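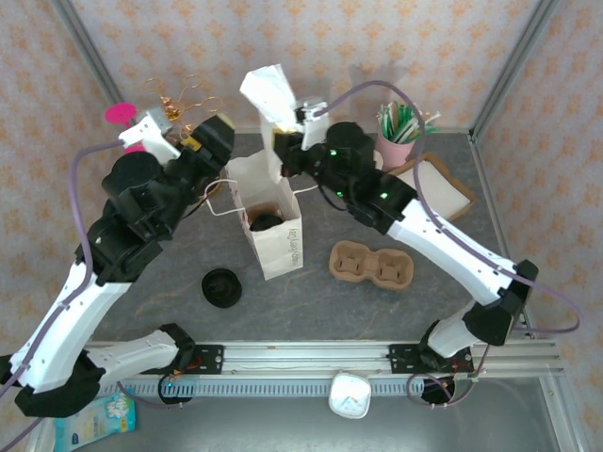 # Two-arm cell: buying list and budget notes

Shopping list and running notes for the Dokitz takeout-packing cell. We're building a second one in October and I want it to go faster than the first (it will!).

## Already decided

- 2 arms on one shared front rail, same as now. Sunil loves this layout and so do I.
- Aluminum corner posts, wallpapered panels between them. Cheap, and quick to swap.
- Dark gray tabletop.

## Still to price

| Item | Qty | Who |
|---|---|---|
| Spare gripper | 2 | Prasanna |
| Slotted cable channel | 1 | Sunil |
| Paper bags with string handles | 277 | Niloufar |
| Molded-pulp cup carriers | 40 | Niloufar |
| Black cup lids | 40 | Niloufar |
| Napkins, white | 13 packs | me |

Please don't skimp on napkins and bags. They crumple, they get retired, and fresh ones make such a difference to a day's runs.

## Open questions

- Solto or Cormier for the rail? Cormier's lead time is shorter.
- Longer purple cables, or clips for the ones we have?

Edit the table directly and send quotes to Shahnaz.

— Parveen Howlader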